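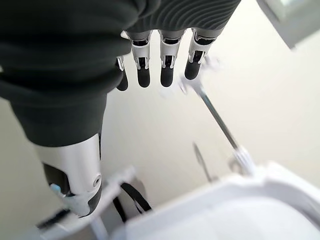
Changeover

3 min read
Print | E-mail

Bathroom first. Always the bathroom first, Zainab's rule, do the worst thing while your knees are still good.

Fiifi had the bathroom. Fiifi had never cleaned one for money before and it showed, he'd gone in with one cloth. One.

"You want at least three," Youssra called from the hall, arms full of sheets. "Different ones. Don't do the sink with the toilet one."

"I wasn't going to."

He had been going to.

Eleven o'clock and the next people due at two. The Anden place, top floor, no elevator, 107 steps if you believed Nhàn, who had climbed them with the vacuum and was not in a mood to be doubted. Rent it by the week, says the website. Views of the harbor. The last lot had left sand in the bed and a single flip-flop on the stove.

Fiifi ran the water. Did the bowl, under the rim, round again. Flushed. The pipes knocked twice and a man's voice downstairs said something short. Did the floor behind, where you have to put your cheek practically on the wall to see what you're doing. Hair. Whose hair, it was red, had anybody here been red? A bobby pin. A kid's drawing folded up very small and pushed down behind the pipe.

He sat back on his heels and opened it.

A house. Four people and a fifth one off to the side, coloured in so hard the crayon had torn through. On the back, grown-up handwriting, pencil: ask K about August.

"Youssra."

"Busy."

"Youssra, who's K?"

She came and stood in the doorway with a pillow under her chin, working the case up over it. Read it from there. Stopped working the case.

"Where was that."

"Behind the toilet."

"Give it here."

He didn't, he wasn't sure why. His gloves were wet and the paper was going soft at the corner where he held it.

"Kwadwo owns this place," she said. "Kwadwo Opoku. That's the only K I know. He was here all last August, him and his sister and the kids, before he put it up for rent. Then the sister left and he stopped coming, and he pays Zainab 700 a month to make sure he never has to." She took the pillow out from under her chin and held it against her front. "It's been cleaned since then. I've cleaned it. I did that floor myself."

"Maybe you missed it."

"I did not miss it."

From the kitchen the vacuum started, coughed, stopped. Nhàn swearing at the hose.

Fiifi looked at the four people. Somebody had given them all the same big shoes. The fifth had no shoes, no feet even, just went straight down into the line that was the ground.

"So somebody put it back," he said.

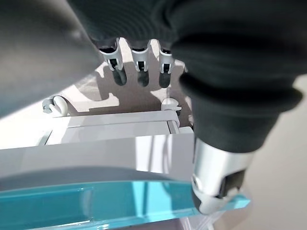

Turquoise tray, white unit on wheels. Everything goes back where it was.

Thirty-five minutes left. Zainab on the phone, on her way up, they could hear her breathing on the stairs and giving somebody directions to Enham at the same time.

Youssra had the pillow on the bed now, smoothing it, smoothing it. "Put it in lost property."

"It isn't property."

"Then put it in the trash, Fiifi."

He folded it along the old folds. They were very sharp, those folds, some one had done them with a fingernail. He thought about the pocket of his jeans. Thought about the envelope Kwadwo's keys came in, adress printed neatly on the front, how easy that would be, a stamp and that's it, done.

Zainab came in, phone against her shoulder. Looked at the sink, the mirror, the floor. Ran a finger on top of the door frame, where he had not been.

"Everything all right in here?"

"Nearly," he said.

She went off to see about Nhàn and the hose. He got down again, cheek to the wall, one eye shut. The pipe was cold. There was a gap there just the size of it.

76 shares
Comments (35)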